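ok so I promised a thread on the mentoring lunch and my phone is at 14% so this is going to be fast

1/ For anyone new: Munura is the girls' mentoring program we run out of the old library building in Jadavthorpe. Girls 13 to 18. Every July we put on a lunch where they get to sit next to women who do the jobs they keep asking us about. This was our second one.

2/ Last year we had one long table and a borrowed microphone that hummed. This year, over 200 people. I kept walking up to the door and walking away again because I thought I was going to cry on somebody's grandmother

3/ Afia Opoku hosted. She grew up four streets from the library and she does the morning radio show now and she did NOT do her radio voice, thank goodness. Talked about getting fired at 22 and hiding it from her mom for a whole summer. Getting dressed every morning and going to sit in the park. You could hear forks being put down.

4/ One of the girls asked her if her mom was mad when she found out. Afia said "she was mad about the bus fare." Whole room gone.

5/ Food was Peris, same as last year, and yes they did the plantain again, and yes it ran out before the back tables got there. I know. I have had the messages. We'll order double.

6/ Etornam Darko was on the panel about money and I want every adult I know to hear what she said. First paycheck, before you buy a single thing, write down what you owe and who you owe it to. Including the friend who bought you lunch. She still has the notebook from her first job. She passed it around!! the pages are falling out

7/ Somebody asked how much is enough to start saving and she said whatever is in your coat pocket right now. Girls started checking thier pockets. One of them had a bus ticket and a button

8/ Quick word on the clothing rail, bc people keep asking. It's the interview clothes swap, you bring something clean you'd wear to meet a boss, you take something home. Plain sweaters, shirts, dark pants, a blazer if you have one spare. Hangers too please, we never have enough hangers. 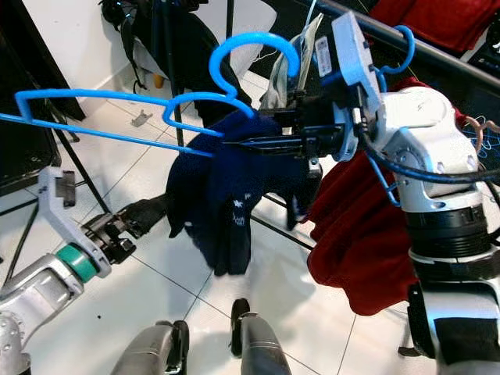 9/ The rail is staying up at the library through the end of summer, door on the side street, afternoons till 5. You do not need to be in the program to take something. You don't need to explain either. Walk in, pick, go.

10/ Shoes are the gap. Flat black shoes, sizes 6 to 9 especially. If you have a pair in the closet you wore to one wedding, I am looking at you

11/ ok the awards. We gave out the Adjei prize for the first time this year. It's named after the woman who taught half of Jadavthorpe to read in her front room, and her family asked that it go to a girl who helps other people get somewhere. Not grades. They were very clear on that

12/ It went to a 16 year old who has been walking three younger kids to homework club every day since winter, none of them related to her. She didn't tell us. One of the moms wrote in. I'm not putting her name on here bc she asked me not to, but she knows, and her table screamed so loud that Ekow dropped the envelope

13/ Speaking of. Ekow Odoi ran the door, the sound, the chairs and the raffle. Ekow if you're reading this go to bed

14/ RAFFLE. Ticket 2918 is still unclaimed. It's the sewing machine. If you bought a strip of green tickets at the door please check your bag, your car, your kid. We'll hold it till the end of the month and then redraw.

15/ Ticket 1024 was the haircut and color and that HAS been claimed, please stop asking, I'm sorry, I wanted it too

16/ Things that went wrong so I remember them next year – the second panel started late, the name tags were printed with last names first so everybody sounded like a court summons, and we had no plan for little brothers. So many little brothers. Next year there's a little brothers table with paper and markers.

17/ Also the parking. The church next door let us use their lot and then had a choir rehearsal nobody on either side had written down. Kwabena Nutsugah stood out there in the sun for two hours moving cars around like a puzzle. He missed the whole lunch. We saved him a plate and it was the good end of the rice.

18/ The part I keep thinking about. Last session, the girls run it themselves, no adults on the mic. They'd asked for that. Topic was "what I wish you would stop asking me." We expected jokes and there were some. "What happened to your hair" got a big cheer.

19/ But then a really quiet one, first year with us, stood up and said she wishes people would stop asking what she wants to be and ask what she's reading. And she sat down again and there was this gap and then Killian Langlois, who is our oldest mentor and cries at everything, yelled "WELL WHAT ARE YOU READING" from the back

20/ It was a book about octopuses. She talked for maybe five minutes with no notes. Afia has invited her onto the morning show to talk about octopuses. Her aunt was filming with one hand and holding her own face with the other

21/ Mentors – we need more. It's 2 evenings a month, a background check, and a training that is mostly learning to be quiet. Nurses, electricians, bakers, accountants, whatever you do. We've had a waitlist of girls since spring and I hate that list. Message this account or leave your number with the front desk at the library.

22/ You do not have to have a shiny life. Three of the women on stage said they almost said no because they didn't feel sucessful enough. One of them runs a whole clinic!!

23/ Found at the venue: one gold hoop, a toddler sandal (left), a casserole dish with masking tape on the bottom but the name's washed off, reading glasses in a red case. All at the front desk.

24/ Thank you to everyone who stacked chairs without being asked, and the ladies who took over the dishes and wouldn't let me in the kitchen. I tried twice.

25/ Photos of the panels are coming once we've checked the permission forms, so give us a week or so. If you don't want your daughter's picture up, tell me now, no reason needed

26/ phone at 3%. check your green tickets. goodnight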